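Lillura Find - Set-up Guide for Phone Owners

Section 4: Protecting your phone before it is lost or stolen

Last updated: March

In this section you will prepare your phone so that Lillura Find can locate it, lock it and erase it from another device. Please complete all steps while the phone is still in your hand. After a theft it is too late for most of them.

Before you begin you need:

- the phone, charged and connected to the internet
- your Lillura account name and password
- a second device, for example a laptop or the phone of a family member

4.1 Set the screen lock

1. Open Settings and choose Security.
2. Tap Screen lock and select PIN or Password. A pattern is also accepted, but it is easy to see from behind your shoulder.
3. Enter the new PIN two times. Do not use your year of birth.
4. Tap Lock after and choose the shortest time that you can live with.

Note: If your phone was bought from the Kilstead shop, a temporary PIN may be set already. Replace it now, also when you think that no other person knows it.

4.2 Turn on location

1. Open Lillura Find and sign in.
2. Tap This phone, then Allow location.
3. When the phone asks, choose Always. With the choice Only while using, the phone will not report its position when the app is closed.
4. Turn on Send last position. The phone then sends its place to your account one time more before the battery is empty.
5. Wait until the circle on the screen becomes green. In a building with thick walls this can take some minutes.

The position is not exact. In a city street it can be wrong by 100 meters, and it does not tell you the floor of a building. Please remember this before you knock on the door of a stranger.

4.3 Ring the phone at home

Many phones that are reported as stolen are still in the house. For this reason, try the ring function before you lock anything.

1. On the second device, sign in to your Lillura account.
2. Select your phone from the list and press Ring.
3. Walk slowly through the rooms. The phone rings for 2 minutes, also when it is in silent mode.
4. Press the side button of the phone to stop the sound.
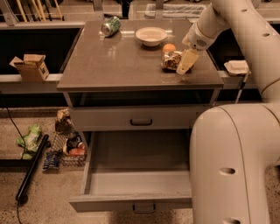

Tabletop with a drink can, a bowl, an orange and a snack bag.

If you hear nothing, look at the time of the last position. When it is old, the phone is switched off or has no network, and you should continue with 4.4.

4.4 Lock from a distance

1. On the second device, select your phone and press Lock now.
2. Write a short message for the locked screen, for example a number where the finder can call you. Do not write your home address.
3. Press Confirm. The lock starts when the phone is next online.

Caution: Do not remove the phone from your account after you have locked it. If you remove it, you can not see it or erase it any more.

4.5 Note the serial numbers

1. Open the phone keypad and type *#06#. One or two long numbers appear.
2. Copy them on paper and keep the paper at home - not in the case of the phone.
3. Add the same numbers to your account under Documents.

The police and your network company will ask for these numbers. Lillura keeps the position history for 365 days, after this it is deleted and we can not bring it back.

4.6 If something does not work

Error 334: The phone has no permission for location. Repeat 4.2 from step 2.

The phone is shown two times in the list: This happens after a repair or a reset. Keep the entry with the newer time and remove the other.

Boven and Lindqvist models: The battery saver on these phones can close the app. Open Settings, then Battery, and set Lillura Find to Not limited.

Continue with Section 5, Erasing your data.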